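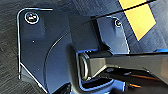
Merkcombe Robotics Club forum > Build > Wrist bracket and cable routing

tuvel_fan
OK team, the blue bracket is on and I'm so happy with it! The curved lip clears the pivot on the gripper arm, which was my big worry all through February. One thing left before the Keltura meet: the cable. Right now it runs diagonally across the top of the bracket. I say leave it – it has slack and we can get to it fast.

holub_hannah
Love the bracket!! Don't love the cable. Anything crossing in front of the wrist camera is going to confuse the color sorting, even a thin black line. Can we take it around the back?

tuvel_fan
Around the back means a longer cable. The one we have is 400 mm and I've already used all of it.

gearbox90
Siding with tuvel_fan. We ran 524 cycles on the old plate with the cable in front and the sorter missed two.

holub_hannah
Old plate was bare metal though, and the camera sat higher. Not the same test.

Ebuka Okonkwo
Good argument, both of you. Run 90 cycles each way on Wednesday and post the logs. I have a longer cable in my desk drawer you can try. And please check both bracket screws before you start!

gearbox90
Fine by me. I'll bring the hex keys.

holub_hannah
Deal – I'm bringing snacks :)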